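読了時間 4分

ホーム 研究室紹介 学生レポート 過去の記事 お問い合わせ

学生プロジェクト報告:家庭の収納箱は湿気をどこまで和らげるか
2026年5月18日

私たちの班が選んだテーマは「箱の中の湿度」です。地味に聞こえるかもしれませんが、やってみると本当に面白くて、最後のほうは毎朝データを開くのが楽しみで仕方ありませんでした!

きっかけは、班員の祖母の家にあった古い衣装箱です。梅雨の時期に押し入れの布団はじっとりするのに、箱に入れた着物はさらりとしている。木が湿気を吸ったり吐いたりするという話は授業でも聞きましたが、自分たちの手で確かめたくなりました。

調査は前年の10月に始めました。用意した箱は、無塗装の木、塗装した木、樹脂、厚紙の四種類です。それぞれに小型の湿度ロガーを2個ずつ入れ、中身は綿の布で揃えました。布の量が違うと布そのものが湿気を吸ってしまい、比較にならないからです(最初の週はこれに気づかず、全部やり直しました)。計測は44日間続け、抜けのない記録を428件得ました。

置き場所にも悩みました。大学の実習室は空調が効きすぎるので、台所、寝室、玄関脇の三か所を選び、箱を順番に移しています。いちばん変化が激しかったのは、やはり台所です。湯を沸かすだけで室内の湿度が跳ね上がり、換気扇を回すとすとんと落ちる。この山と谷が箱の中にどう伝わるかが、今回の見どころでした。 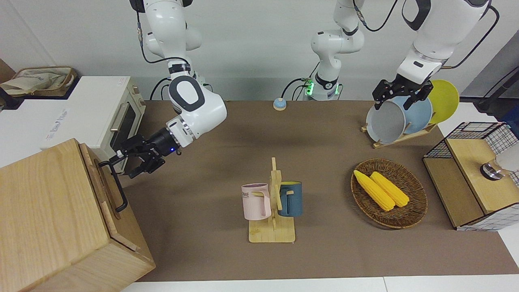
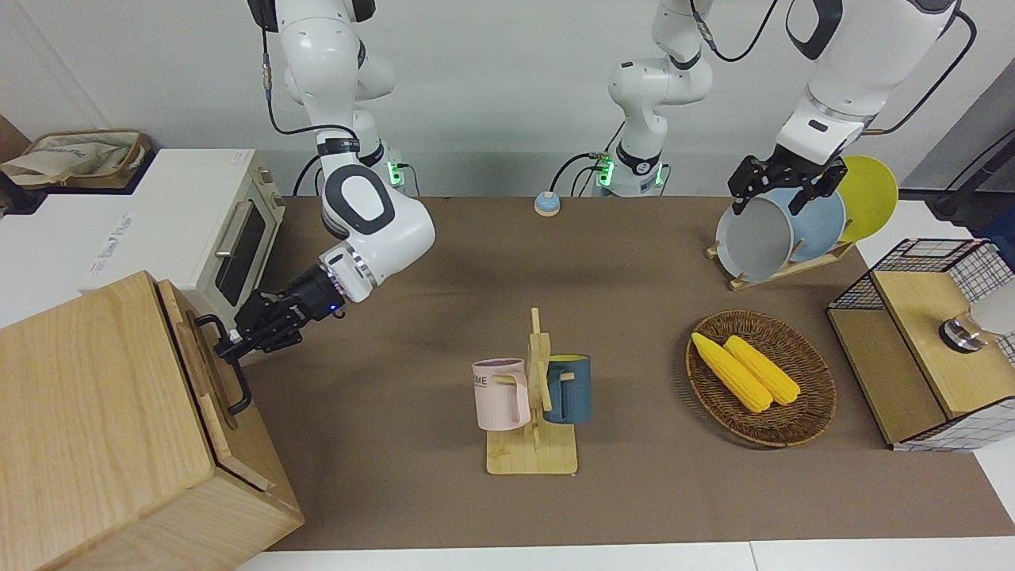 側面に黒い金属の取っ手が付いた、明るい色の木の箱

中間発表のあと、Gunhild Eyvindssonからは、箱の素材より蓋の隙間のほうが効いているのではないか、隙間をテープでふさいで測り直さないと素材の話はできない、という指摘が届きました。悔しいけれど、そのとおりです。そこで、全部の箱の蓋まわりを紙テープで目張りし、同じ計測を繰り返しました。

結果は見事に分かれました。目張り前は、無塗装の木と厚紙がほとんど同じ動きをしていました。目張り後は厚紙の箱だけが室内の変化を早く追いかけ、無塗装の木はなだらかな曲線のままです。グラフを重ねたときには班の全員で声を上げてしまいました。樹脂の箱は外の影響をほとんど受けませんが、湿った布を入れるといつまでも湿度が下がりません。塗装した木はその中間で、塗膜の薄い底面から少しずつ湿気が出入りしているようです。ただ、底面だけの計測はしていないので、これは推測にとどまります。

反省点もあります。ロガーの位置が箱ごとに少しずれていたこと、室温の記録を取り始めるのが遅れたこと。とくに室温は痛手でした。相対湿度は温度だけでも動くので、初めの数日分は絶対湿度に直せず、集計から外しています。

班ではいま、集合住宅の住民に配ったアンケートの整理も進めています。回答は223通。「季節の変わり目に箱の中身を入れ替えるか」という問いには自由記述がびっしり書き込まれていて、読むだけで一日が終わります。新聞紙を敷く人、炭を入れる人、晴れた日に蓋を開けて風を通す人。炭と新聞紙は、ぜひ次の計測で試したいです!

集計の方法については、Rupert Trummerに何度も相談に乗ってもらいました。移動平均の幅を決めるだけで午後がまるごと消えた日のことは、たぶん卒業しても忘れません。次回は蓋を一日一度開け閉めする条件を加え、暮らしの中の使い方に近づけて測ります。

関連記事
・押し入れの温度分布を測る
・紙テープの粘着力と気温の関係
・学生アンケートの作り方、失敗編
・台所の換気と結露の記録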